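Re: [Grorkdale-Growers] Terkuvar in the potting mix, spring results
From: Rhiannon Gape
To: Grorkdale-Growers list, July 2018 digest

Arwel Hopkin wrote:

> Those of you who were at the April meeting will remember
> Joyce passing the bag of Terkuvar around. I've now had it
> in my mix since then and I'm sold. I water half as often,
> the new leaves are darker, and my maidenhair fern, which has
> sulked for two years, has put out fronds. The leaflet says it
> holds 90 percent of the water you give it and that growers in
> a trial of 263 pots saw better roots in 70 days. Elin and I are
> thinking of putting in a bulk order through Ruddock. If we get
> to 90 bags the price comes down a good deal. Who's in?

Arwel, I'm glad about the fern. I'm not in, at least not yet, and I'd like to say why before people start sending Elin checks.

I read the leaflet twice. It says the stuff "retains up to 90% of applied moisture." Up to is doing a lot of work there. A sponge retains up to 90 percent of applied moisture if you only apply a spoonful. So does a brick, for all I know. What I want to hear is how much of that water a plant can get back out, and the leaflet has nothing on that. Bark holds plenty of water that roots can't do much with.

Then the trial. 263 pots sounds like a lot, and it's a nice odd number that makes you think somebody was careful. But 263 pots of what? In what mix? Were there any pots without Terkuvar standing next to them? "Better roots" compared to what? I wrote to the address on the bag and got back a second copy of the same leaflet.

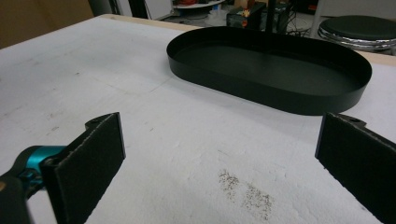 My other trouble is the season. You started in April. Everything in my house looks better in July than it did in April, including the plants I've been ignoring. Days are longer, the furnace is off, and the air isn't so dry. A maidenhair that hated the winter is going to perk up around then if it's going to perk up at all. You also told us at the meeting that you'd moved it off the radiator shelf. I'd give the shelf some of the credit.

Darker leaves I'd put down to feed. The small print on the back of the bag lists nitrogen. It's not a big number, but if you weren't feeding before, you are now. You can get the same thing out of a bottle for a lot less money.

As for watering half as often, I believe you do. I'd ask whether you needed to water as often as you did in the first place. Bleddyn got everyone to lift their pots before watering a few years back, and half of us cut down on the spot with the same old mix.
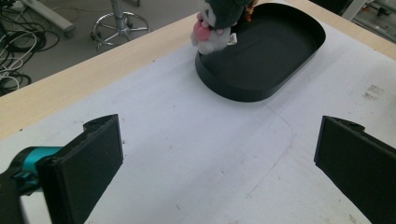
Oval tray, black, on white paper.

We have been here before with Clamus. Some of you are too new to remember, but there was a whole winter when you couldn't post to this list without being told to sprinkle Clamus on it. Fungus gnats, leaf drop, scale, it was good for all of them. I bought two tubs. One is still under my sink and the gnats are doing fine. The people who swore by it never said it had stopped working - they just quit bringing it up.

So if there's going to be a bulk order, I'd like us to try it properly first. It wouldn't take much:

1. Same plant, same day. Spider plant babies off one mother would do. They're free and they root in anything, so we won't be arguing about who got the weak one.

2. Half with, half without, and the same feed for both. If the bag has nitrogen in it then the plain pots need some too, or we're only testing fertilizer.

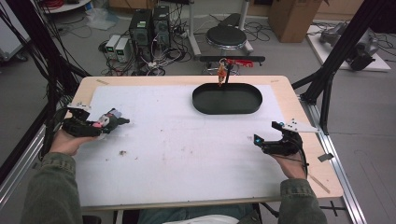
3. Somebody else does the looking. Label the pots underneath and hand them to a person who doesn't know which is which. I'd pick Bleddyn, as he doesn't care either way and will say so.

4. Weigh them. Kitchen scale, after watering and again when they start to droop. That would tell us more about the water business than the leaflet does.

5. Run it into the winter. Anything grows in summer. Show me February.

If the Terkuvar pots come out ahead I'll buy my share of the bags and say so on the list. I'd be pleased to be wrong, repotting as many ferns as I do. But Ruddock doesn't take back opened pallets (Joyce can tell you about the perlite), and I don't see what we lose by waiting except a discount on something we may not want.

Joyce, do you still have any of that first bag? A couple of cups would be enough to start.

Elin, please leave me off the order sheet for now.

Rhiannon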